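Photography at Work | Papers and Notes

4.2 How the jobs reached me

I should say first that I never set out to study estate agency photography. I was doing it for money, mostly in Fatcombe, and the notebooks piled up until they started to look like data. Over the whole period I logged 1275 jobs, and for each one I wrote down who had rung, what they asked for and what they ended up using (often a very different thing!).

Two firms sent me most of the work. Segers wanted wide rooms, blinds up, all lamps on, and they'd take anything delivered before six in the evening. Kotwood were slower and fussier, and paid better. They asked for details as well – a door handle, a run of tiles – and then hardly ever printed them. I delivered about 3000 detail shots to Kotwood and could trace just 200 of them in a brochure or on their website.

I did ask why. The answer I got from the office manager at Kandon, the small agency that Kotwood bought in June, was that sellers like to see you taking them. The pictures were partly a show of care for whoever was standing in the hall with a cup of tea. I've kept her wording in the appendix, as it shaped how I coded the later jobs.

My coding is simple. A job counts as "asked" if the agent named the shot, "offered" if I suggested it, and "habit" if neither of us could say where it came from. Habit turned out to be the biggest group by a long way, and I come back to it in section 5. Some early entries were too scrappy to code, so I left them out of the tables.

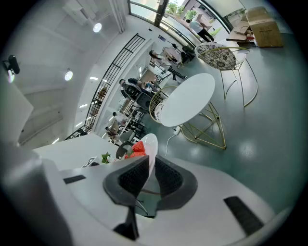 Words: Joris Willems | Posted in June

Figure 1. White walls, green floor.

We use cookies to remember your settings. Accept | Manage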